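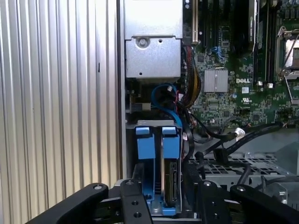

I told myself I'd have the old desktop finished before the holidays, and of course I didn't, so it's been sitting on my dining table with the cover off and we've been eating dinner on our laps. But I got a good long stretch at it last weekend, and enough of you asked at the last repair night how it was going that I figured I'd write it up for the newsletter.

If you missed the story so far, this is the Dell that used to run the sign-in desk at the Vosden library annex. It was headed for the recycling pallet when Flora MacLeish called me and said, more or less, come and get it by four o'clock or it's gone. It's older than my youngest kid's driver's license. I have a soft spot for these office machines, though – they were built to be opened by a tired person in a hurry, and I am very often that person.

My plan was simple. Clean it out, give it a bit more memory, put in a solid state drive and hand it over to the seed exchange people at Trolimden, who have been keeping their whole catalog on a laptop with four missing keys. They have 1,600 entries in that thing! Beans alone go on for pages. Adelmo Greco types it all with a pencil eraser when he needs the letter B, and I don't think anybody should have to live like that.

So, cleaning first. I took it out to the garage because my wife has views on dust, and she's right. I used the little hand blower and a soft paintbrush (a cheap one, never been near paint) and went over the board and the fins of the heatsink a bit at a time. If there's a fan near where you're working, hold the blades still with a finger before you blow. I once let one spin up like a pinwheel and the bearing was never the same, and that noise followed me through a whole winter.

Then the cables. I know some people find this part boring but I could do it all day. The power wires in there are the usual red, yellow and black, all twisted up together on their way down past the board, and there's a blue data cable that does a loop under the metal housing before it heads off behind the drives. I spent way too long trying to persuade that loop to lie flatter. It has been bent that way for so many years that it has opinions! In the end I left it alone. It isn't touching anything it shouldn't and I'd sooner have a cable that looks a little silly than one with a crack in it.

What I did do, and I'd tell anyone to do this, is draw a map before unplugging things. Mine was on the back of a feed store receipt. I know everybody takes a phone picture now and that's fine, but when I draw it I have to look at each plug and think about where it goes, and then I remember it. Joaquín Figueroa uses colored tape and makes me look like a slob.

The memory gave me a fright. I'd been given a pair of modules out of the Mrema parts bin, I seated them, pushed until both clips snapped, turned it on and got beeps. Just beeps. I took everything out, put everything back, more beeps. Had a sandwich. Came back and tried them one by one, and one of the pair was simply dead. The other is working great, so it went up a little and the catalog won't know the difference. If you have spare desktop memory in a drawer, please bring it along and I'll go through it. Label it if you know what it came out of, and if you don't, bring it anyway.

The drive was easy by comparison. Ottavio Bianchini printed me an adapter bracket, since the new drives are so much smaller than the bay, and it slid right in on the second try. I'd sanded the wrong side the first time. I've got Linux on there now, with a spreadsheet program and the label software they like, and it gets from the power button to the desktop in 24 seconds. I timed it on the oven clock and then on my watch, and then I made my daughter come and see it, and she was very polite about it.

There's still a short list. I want to swap the coin battery on the board, as the clock keeps waking up convinced it's some other year. The side cover sticks. And I need a monitor! Trolimden only has the laptop, so if you've got a flat screen gathering dust, any size, as long as it comes with its power cord, I would be thrilled. Arturo Galli has said he can pick up if you're on the Vuline side of the river and don't drive.

I'd like to bring the whole thing along to our next repair night, Wed 19 January, with the cover still off so anyone curious can have a poke around inside. It's a really nice one to learn on because everything is big enough to get your fingers to. Bring a Phillips screwdriver if you have one you like, otherwise we've got the club's. The parts fund stands at 186 dollars and the battery is coming out of that, plus a new can of contact cleaner, as somebody finished the last one and put it back on the shelf empty.

Doors at six thirty, and I'm on soup.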